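About Lusitz

Lusitz is a night school for grown-ups who want to learn bookkeeping and have run out of excuses. We opened in Nisport above a shoe store, with 44 students and one working radiator. The radiator has since retired.

We teach ledgers, payroll, sales tax and the lost art of keeping a receipt. Courses start every January, when guilt is at its yearly high, and run for 70 hours. The fee is $700, books included, pencils negotiable.

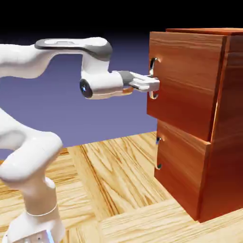 One former student wrote to say that she signed up to sort out her bakery's taxes and stayed for the payroll course, "which I can only blame on the teacher." We have passed the blame along.

In the second year we took over the evening classes of the old Fetis school, along with its chairs. Enrollment now stands at 140. The chairs are about as comfortable as you would expect.

The office on Lai Street is open from noon until the last class lets out. Please bring your own coffee. We have tried ours.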